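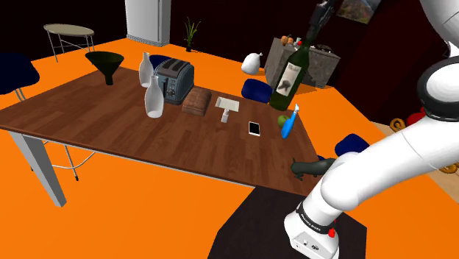
Zoi Moschos

Section 5: Placing and Registering Room Sensors

5.1 Before you start

This section covers the placement, pairing and first calibration of Pirkum room sensors with a Vallinel base unit. It assumes that the base unit is already mounted, powered and connected to the home network as set out in Section 4. If the status light on the base unit is not steady green, go back to Section 4 before continuing.

A sensor reports air temperature, relative humidity and carbon dioxide level. It does not report smoke, carbon monoxide or natural gas and must not be used in place of an alarm for any of these.

You will need:

One sensor per room
The wall bracket and two screws supplied with each sensor
A small Phillips screwdriver
The base unit PIN (printed inside the battery door)
A tape measure

5.2 Choosing a location

Readings depend more on location than on any setting in the menu. Most support requests about wrong values are closed by moving the sensor.

1. Select an interior wall. Exterior walls run colder than the room in winter and warmer in summer.

2. Measure 59 inches up from the finished floor and mark the wall. This is the reference height used by the factory calibration. Heights below 48 inches give low temperature readings in rooms with slab floors.

3. Check that the mark is at least 3 feet from any door, window, supply register or return grille.

4. Check that direct sunlight does not reach the mark at any time of day. A location that is shaded in September may be in full sun by January, when the sun is lower.

5. In kitchens, keep the sensor at least 6 feet from the range and 4 feet from countertop or tabletop appliances that give off heat, such as toasters, kettles and slow cookers.

Note: A toaster in use can raise a nearby reading by several degrees for up to 20 minutes. The base unit treats this as a change in room temperature and may shut off heating to the zone.

Caution: Do not mount a sensor above a sink, dishwasher or drying rack. Steam entering the housing will damage the humidity element. This damage is not covered by the warranty.

5.3 Mounting the bracket

1. Hold the bracket against the mark with the arrow pointing up.

2. Mark both screw holes with a pencil.

3. For drywall, drive the supplied screws directly. For plaster or masonry, drill pilot holes and fit anchors (not supplied).

4. Tighten the screws until the bracket no longer moves. Overtightening bows the bracket and the sensor will not seat.

5. If there is a cable opening or electrical box behind the bracket, seal it with putty. Air moving inside the wall cavity will otherwise reach the sensor through the rear vents.

A sensor may be placed on a shelf with the fold-out foot. Expect a lower accuracy in this position – the foot raises the intake only slightly above the shelf surface. Do not place the sensor on top of a refrigerator, television or router.

5.4 Pairing

Pair sensors one at a time, within 10 feet of the base unit, before hanging them on their brackets.

1. On the base unit, press and hold MENU until SETUP is displayed.

2. Enter the PIN and press OK. The factory PIN is 1452. Change it in Section 7 once all sensors are registered.

3. Select SENSORS, then ADD.

4. Pull the battery tab from the sensor. The sensor light flashes amber.

5. Wait for the light to turn green. This takes up to 90 seconds.

6. Assign a room name from the list or enter one of your own. Names are limited to 12 characters.

7. Press OK to save. The base unit returns to the SENSORS menu.

8. Carry the sensor to its room and slide it down onto the bracket until it clicks.

Note: If the light goes out without turning green, pairing has timed out. Hold the recessed button on the back of the sensor for five seconds and repeat from step 3.

Note: A base unit accepts up to 19 sensors. When this limit is reached, ADD is grayed out. Delete an unused sensor to make room.

5.5 First calibration

The carbon dioxide element has to be set against outside air once after installation. Temperature and humidity are calibrated at the factory and need no adjustment.

1. Leave all sensors in place and powered for 24 hours.

2. Open windows and interior doors for 30 minutes. Leave the room during this time. Breath close to the sensor is enough to spoil the result.

3. From the SENSORS menu, select the room, then CALIBRATE CO2.

4. Keep the windows open until DONE is displayed.

5. Repeat for each room.

Do not calibrate when a car is running outside, when a grill or fire pit is lit nearby, or when a gas range is in use. If calibration was carried out under these conditions, select RESTORE and begin again.

5.6 Checking the installation

After calibration, compare readings across the house in the morning, before heating or cooling has started. Rooms on the same floor should agree within 2 degrees F. A larger difference usually points to a draft, a heat source or an unsealed opening behind the bracket.

Reading too high: check for sunlight, lamps, appliances or a chimney inside the wall.

Reading too low: check for an exterior wall, a leaking window or an open cable hole.

Reading frozen: remove and refit the battery. If the value does not change within 10 minutes, replace the battery.

NO SIGNAL displayed: move the base unit away from metal cabinets and mirrors. In long or multi-story houses a Bandara repeater may be required – see Section 6.

5.7 Cleaning

Wipe the housing with a dry cloth every three months. Clear the side vents with a soft brush. Do not use compressed air, spray cleaners or scented wipes. Alcohol vapor causes false readings for several hours and shortens the life of the carbon dioxide element.

Replace the battery when LOW is displayed beside the room name. Registration and calibration data are kept while the battery is out.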